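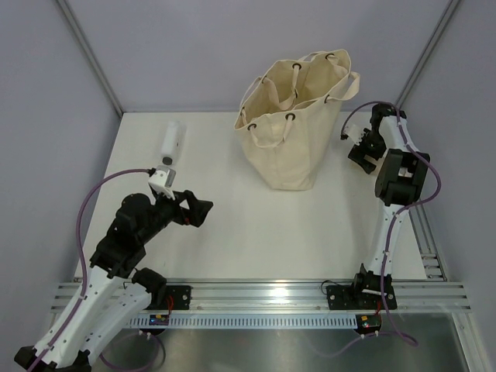
I have been carrying the same sort of bag for years and I have opinions about it, so when the newsletter came round to me this month I knew what I'd be writing about. Canvas totes! The big floppy kind that you chuck everything into and then can't find your keys. If you're going to buy one, or make one, go for cream canvas with metal eyelets round the top and straps of the same cloth, because that's the sort that goes with everything and can be mended at the kitchen table. I like a wide mouth too, wide enough that you can see the tan inside and get a whole arm down there without a struggle, and I don't mind a bit if the rim goes wavy and the front creases. A tote that stands up by itself while you load it is worth having, even if it does lean a little. And a slim white bottle with a dark cap, lying on the table next to it, is just the shape of thing I mean when I talk about "sliders" further down.

I should say where all this comes from. Back in August I did the long weekend at Barkuvcombe with one bag, one coat and a tin of flapjacks, and by the second morning I'd emptied the lot out onto the bed three times. Once for a plaster, once for the train tickets and once for a pen that was behind my ear. My sister-in-law sat and watched me do it and said I packed like somebody clearing a shed. I was quite cross about that for a day or so and then I went home and started doing it properly.

So, my way of packing a tote, for anyone who wants it.

Flat things go in first and they go against the back, the side that sits against your body. Magazine, folder, the envelope you've been meaning to post since Christmas. They stiffen the bag up a bit and you don't get corners digging in your hip. If you've got nothing flat, a piece of card cut to size does nicely (the back of an old calendar is perfect). I've got one in mine that says Strazds across it from a box the new kettle came in, and it has lasted better than the kettle.

Next comes the heavy stuff, low down and in the middle. Most totes taper towards the bottom, so there's less room down there than you think, and if you put a jumper in first you've wasted it. Tins, the purse, a book if you're a hardback person. Library day is my worst. I put my bag on the kitchen scales once with a 336-page hardback and two jars of chutney in it and then I put the scales away again.

Then the sliders. A slider is anything long and thin that won't stay upright: sun cream, hand lotion, umbrella, a rolled-up newspaper, the small flask. Left alone, every one of them ends up lying along the bottom underneath everything else, and the one you want will be the lowest. What I do is stand them up down one side, caps uppermost, and wedge them with something soft. A scarf will do it, or a pair of socks. My neighbour sewed a loop of elastic inside hers to hold them, very smart, and I keep meaning to copy it. Do check your caps. I lost a good cardigan to a bottle of conditioner on the Dudville bus and I still think about it.

Soft things go on top and round the edges, and then the last layer is whatever you'll want first. For me that's the bus pass, glasses and tissues, all in a zip pouch. The pouch is clipped to the bag with a bit of ribbon tied through one of the eyelets. I can't recommend this enough!! You pull the ribbon and up comes the pouch, like landing a fish. It also means that if the bag tips over in the footwell of somebody's car, the important bits stay put.

A word on eyelets, as I had a lovely email from Jurgita Eglītis about hers. She'd bought a tote at the spring fair and one of the eyelets had pulled clean out after a few weeks, leaving a hole with a frayed edge, and she wanted to know if it was the bin for it. It is not! You can buy a packet of eyelets and a little setting tool from any haberdashery counter, or borrow mine. Iron a patch of spare canvas behind the hole, stitch round it, make a fresh hole a tiny bit smaller than you think you need, and then set the new eyelet with a hammer on something solid. Outside step, not the worktop. I did one on the worktop and there's now a ring in it that I cover with the fruit bowl. Jurgita has since reported that hers is holding well, and that she's gone one size up on all the others while she was at it.

Straps are the other thing that goes. They wear where they rub on the metal, and you'll see a bit of fluff there first. Turn the strap so a different bit takes the weight, if yours is the kind that's threaded through, and put a few stitches in the fluffy patch before it thins. If you've got a long strap as well as the short handles, let it hang down inside the bag when you're not using it. Mine used to trail out over the front and it has caught on the post office door, a trolley and a very patient spaniel.

Washing! People are frightened of it and I was too. I do mine at 29 degrees, which my husband says is not a setting, but it's what our old Cinon machine shows on the dial and I've stopped arguing. Turn the bag inside out first. Leave the handles out of the knot they'll want to get into by tying them loosely together with string. No tumble drying, canvas shrinks, and it shrinks unevenly so you end up with one side taller than the other. Stuff it with a towel, pull the rim open as wide as it'll go and stand it somewhere airy. If it comes out all creased I leave it alone, but if creases bother you, iron it while it's still a touch damp and go round the metal bits. For a mark that won't shift, a paste of bicarb and water left on overnight has done for tea and grass. It did not do for beetroot. I have had no luck with beetroot at all, so if anyone has, write in.

One more thing I've changed my mind about. I used to leave the bag packed between outings, thinking it saved time, and all it did was fill up with receipts and half a packet of mints. Now I tip it out on the table when I get in, give it a shake over the sink and hang it up by one handle, empty. It takes me no time and I've found two earrings and a five pound note doing it.

We're having a mending afternoon in the back room on 22 Feb 2026, if you want to bring a poorly bag along. I'll have the eyelet tool, the hammer, a slab of paving to hit things on and plenty of cream canvas offcuts, and there's a sewing machine if you'd like a strap put back on properly. It's 70p for tea and a biscuit. Bring your own thread if you're fussy about matching, as I've only got white, navy and a rather loud green. If you can't make it, leave your bag with me at the Thursday-morning price of nothing at all, with a note pinned on saying what's wrong with it, and I'll have a go when I can.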